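Home Opinion Food Homes Archive Contact

In defence of the kitchen table

By Érica Seixas

334 shares 5 comments

We went to look at a flat in Killora in February, the two of us and a very keen agent, and I asked where the table would go. He looked at me as if I'd asked about stabling for the horse. There was an island, he said. With stools! I have nothing against stools (I've sat on plenty, mostly in pubs), but you can't do a tax return on one, and you can't put your head down and sulk at one either.

I grew up at a table. My homework happened there, and the ironing, and one very long row about a car, and in between we ate. My mother cleared it four times a day and never once called it multi-purpose. When I left home I bought my own for 300 quid, which was more than my bed had cost, and I'd do the same again tomorrow.
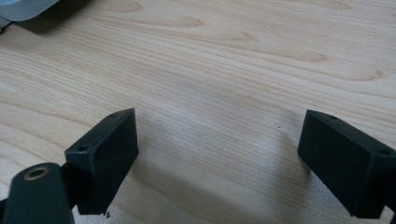 What gets me is how quickly we've agreed to do without. My friend Dirceu Mendonça moved into a new place in Skikovik last year and they eat on the sofa now, all of them facing the same way, like passengers. He says it's fine. He also says he can't remember the last time his son told him anything, and I did bite my tongue there, but only just.

I know the answer is usually money. Rooms are small, rents are silly, and if it's a table or a cot then you buy the cot. I'm not telling anyone off for that. It's the people drawing the plans I'd like a word with, the ones who find space for a wine fridge and a second sink and then tell us that families don't eat together any more. Well, where would they sit?

And it needn't be a grand thing. A fold-down flap would do, or your nan's old card table with the wobbly leg. You want somewhere to face each other and leave the post - somewhere you can't help bumping into whoever you live with.

We didn't take the flat, by the way. We're still in Ristness with the bad windows and the table wedged so tight against the radiator that whoever sits at the back has to be let out.

3408 views Share Print

Related
Why I still write shopping lists on envelopes
The Dantas bakery and the lost art of queuing
Bring back the larder
Whose turn is it to lay up?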